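Warum hat eine Schüssel einen Rand?
Wissen für Kinder ab neun Jahren
Kinderseite des Museums für Alltagskultur Nolen
Stand: 2018-02-12

Jeder Mensch benutzt täglich Gefäße. Morgens liegt das Müsli in einer Schale, mittags dampft die Suppe im Teller, abends wird der Salat in einer Schüssel gemischt. Dabei denkt man selten darüber nach, weshalb diese Dinge so geformt sind, wie sie geformt sind. Dieser Text erklärt, was ein Gefäß ist, wie die Menschen gelernt haben, Gefäße herzustellen, und welche Aufgaben Boden, Wand und Rand übernehmen.

Was ist ein Gefäß?

Ein Gefäß ist ein Gegenstand, der etwas anderes aufnehmen und festhalten kann. Das Wort ist mit „fassen“ verwandt. Ein Gefäß fasst also Wasser, Mehl, Beeren oder Knöpfe. Flüssigkeiten haben keine eigene Form. Gießt man Wasser auf einen Tisch, so fließt es auseinander, bis es an der Kante hinuntertropft. Erst die Wand eines Gefäßes hält das Wasser auf.

Auch die eigenen Hände können ein Gefäß sein. Legt man sie eng aneinander und wölbt sie, entsteht eine kleine Schale. Sie ist allerdings nicht besonders dicht, und man kann mit ihr weder kochen noch etwas bis zum nächsten Tag aufheben.

Die ersten Schalen

Vermutlich verwendeten die Menschen zuerst, was sie in der Natur fanden: Muscheln, große Blätter, Schalen von Früchten, ausgehöhltes Holz. In vielen Gegenden der Erde wachsen Kürbisse, deren harte Hülle getrocknet und als Flasche oder Schöpfkelle benutzt wird. Man nennt solche getrockneten Früchte Kalebassen. Es gibt sie bis heute.

Später kam der Ton hinzu. Ton ist eine sehr feine Erde, die sich mit etwas Wasser kneten lässt. Trocknet sie an der Luft, wird sie hart, bleibt aber empfindlich: Kommt wieder Wasser daran, weicht sie auf. Im Feuer verändert sich der Ton dagegen für immer. Die winzigen Teilchen verbinden sich fest miteinander, und aus der weichen Erde wird Keramik. Bei mehr als 500 Grad Celsius beginnt diese Verwandlung. Die meisten Brennöfen werden noch erheblich heißer.

Die ältesten bekannten Tongefäße sind viele tausend Jahre alt. Archäologinnen und Archäologen finden meist nur Scherben. Für die Forschung sind sie dennoch wertvoll. An der Wölbung einer Scherbe lässt sich oft ablesen, wie groß das Gefäß einmal war. Besonders hilfreich ist ein Stück vom Rand. Man legt es auf ein Blatt mit vielen Kreisen und sucht den Kreis, der genau zur Krümmung passt. So erhält man den Durchmesser der ganzen Öffnung, obwohl der größte Teil fehlt.

Wie eine Tonschüssel entsteht

Die Töpferin Lesia Fedoruk leitet die Werkstatt unseres Museums. Sie beginnt jede Schüssel mit einem Klumpen Ton, den sie kräftig durchknetet. Dabei werden Luftblasen herausgedrückt. Bleibt Luft im Ton, kann das Gefäß beim Brennen Risse bekommen.

Anschließend wird der Klumpen auf die Mitte der Drehscheibe gesetzt. Das heißt in der Fachsprache „Zentrieren“ und fällt Anfängern meist am schwersten. Liegt der Ton nur ein wenig daneben, eiert er bei jeder Umdrehung. Mit nassen Händen öffnet die Töpferin den Klumpen von oben, drückt ihn nach außen und zieht die Wand hoch. Die eine Hand arbeitet innen, die andere außen.

„Kinder ziehen die Wand gern sehr dünn, weil das elegant aussieht“, sagt Frau Fedoruk. „Oben fängt sie dann an zu flattern. Ich drücke den Rand mit einem Stück Leder zusammen, damit er ruhig wird.“

Danach trocknet die Schüssel mehrere Tage lang. Sie wird dabei kleiner, denn das Wasser verdunstet und die Tonteilchen rücken zusammen. Eine frisch gedrehte Schüssel muss deshalb größer sein als die Schüssel, die später auf dem Tisch stehen soll. Nach dem ersten Brand wird eine Glasur aufgetragen, eine dünne Schicht, die im zweiten Brand zu einer Art Glas schmilzt. Sie macht die Oberfläche dicht und glatt.

Boden, Wand und Rand

Der Boden trägt das Gewicht. Viele Schüsseln besitzen unten einen schmalen Ring, auf dem sie stehen. Er heißt Fußring. Auf einem Ring steht ein Gefäß ruhiger als auf einer großen Fläche, denn eine große Fläche ist selten vollkommen eben. Wer zu Hause eine Porzellanschale umdreht, kann den Ring mit dem Finger ertasten. Häufig fühlt er sich rau an, weil dort keine Glasur aufgetragen wurde. Sonst würde die Schale im Ofen festkleben.

Die Wand hält den Inhalt zusammen. Bei einer Schüssel verläuft sie meistens in einem Bogen nach oben und nach außen. Ein Löffel kann diesem Bogen gut folgen. In einem eckigen Kasten bliebe immer ein Rest Suppe in den Ecken zurück. Außerdem lassen sich Schüsseln, die nach oben weiter werden, platzsparend ineinanderstellen.

Der Rand hat gleich mehrere Aufgaben. Er ist die Stelle, an der ein Gefäß am häufigsten anstößt, und wird deshalb oft verstärkt. Bei Metallschüsseln ist er umgebogen, sodass keine scharfe Kante entsteht. Bei Kunststoffschüsseln steht er manchmal ein Stück nach außen vor. Der Rand bietet zudem Halt.
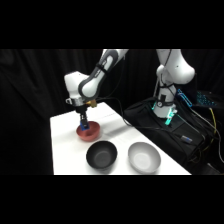 Beim Tragen greifen die meisten Menschen mit dem Daumen über den Rand und legen die übrigen Finger von außen an die Wand. Ist die Schüssel schwer oder heiß, genügt dieser Griff nicht mehr. Dann sind Henkel oder ein Topflappen nötig, und eine zweite Hand sollte den Boden stützen.

Schließlich entscheidet der Rand darüber, wie gut sich ein Gefäß ausgießen lässt. Wasser haftet an Oberflächen. Gießt man langsam aus einer Schüssel mit dickem, rundem Rand, läuft ein Teil des Wassers an der Außenwand hinab. Eine Kanne hat aus diesem Grund eine Tülle, die den Strahl bündelt und möglichst sauber abreißen lässt.

Woraus Schüsseln heute bestehen

Keramik und Porzellan sind hart und leicht zu reinigen, zerbrechen aber beim Herunterfallen. Glas ist durchsichtig. Edelstahl rostet kaum und hält Stöße aus, leitet jedoch die Wärme schnell weiter, weshalb man sich an einer Stahlschüssel mit heißer Suppe die Finger verbrennen kann. Holz fühlt sich warm an, darf aber nicht lange im Wasser liegen. Kunststoff ist leicht und kann in jeder Farbe hergestellt werden.

In unserer Sammlung befinden sich 70 Schüsseln und Schalen aus verschiedenen Jahrhunderten. Zusammengetragen hat sie Johannes Van der Merwe, der sie dem Museum im September überließ. Die kleinste diente zum Anreiben von Farbe, die größte zum Kneten von Brotteig. Sie misst 45 Zentimeter im Durchmesser.

Ein Versuch für zu Hause

Für diesen Versuch werden ein Blatt Papier, eine Schere, Klebeband und einige Münzen benötigt. Schneide aus dem Papier zwei gleich lange, gleich breite Streifen. Klebe jeden Streifen zu einem Ring zusammen. Bei einem der Ringe faltest du vorher eine lange Kante einen Fingerbreit um. Stelle beide Ringe mit der offenen Seite nach oben auf den Tisch, den gefalteten so, dass der Umschlag oben liegt. Drücke nun vorsichtig von der Seite gegen den oberen Rand. Welcher Ring gibt schneller nach? Lege danach ein Stück Pappe auf jeden Ring und setze nacheinander Münzen darauf. Notiere, was du beobachtest.

Wörter zum Nachschlagen

Fußring: schmaler Ring an der Unterseite eines Gefäßes
Glasur: glasartige Schicht auf Keramik
Kalebasse: Gefäß aus einer getrockneten Kürbisfrucht
Scherbe: Bruchstück eines Gefäßes
Tülle: Ausguss an einer Kanne

Text: Simão Bettencourt
Fachliche Durchsicht: Hongjun Feng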